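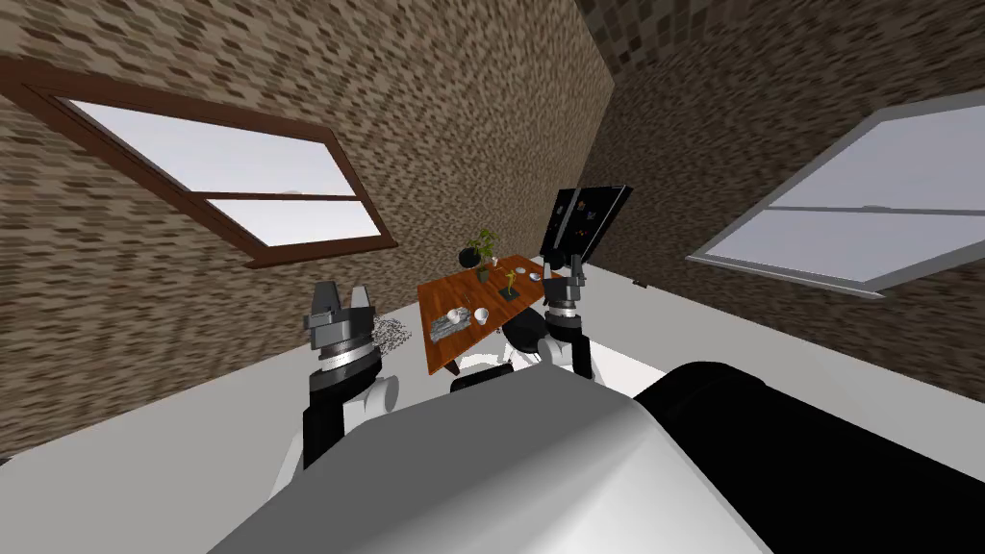 Computergrafik: kleiner Holztisch in einem Raum mit Ziegelwänden und zwei Fenstern

Wie schnell ist ein Reflex?

Wer auf einen spitzen Stein tritt, zieht den Fuß weg. Dafür ist keine Überlegung nötig. Eine solche automatische Reaktion heißt Reflex.

In der Haut liegen Sinneszellen, die Druck, Wärme oder Schmerz melden. Ihr Signal läuft als elektrischer Impuls durch eine Nervenfaser zum Rückenmark. Das Rückenmark ist ein dicker Nervenstrang in der Wirbelsäule. Dort wird das Signal auf andere Nervenzellen umgeschaltet, die zu den Muskeln führen. Der Muskel zieht sich zusammen und der Fuß hebt sich. Diesen Weg nennt man Reflexbogen.

Das Gehirn bekommt die Meldung ebenfalls, aber etwas später. Deshalb spürt man den Schmerz oft erst, wenn der Fuß schon oben ist.

Beim Kniesehnenreflex klopft die Ärztin leicht unter die Kniescheibe. Der Unterschenkel schwingt nach vorn. Vom Klopfen bis zur ersten Antwort des Muskels vergehen weniger als 40 Millisekunden. Eine Sekunde hat 1000 Millisekunden.

Auch Husten, Niesen und der Lidschlag bei einem Luftzug sind Reflexe. Sie werden im Hirnstamm gesteuert, dem untersten Teil des Gehirns.

Wörter zum Merken
Reiz: was die Sinneszelle auslöst
Impuls: elektrisches Signal im Nerv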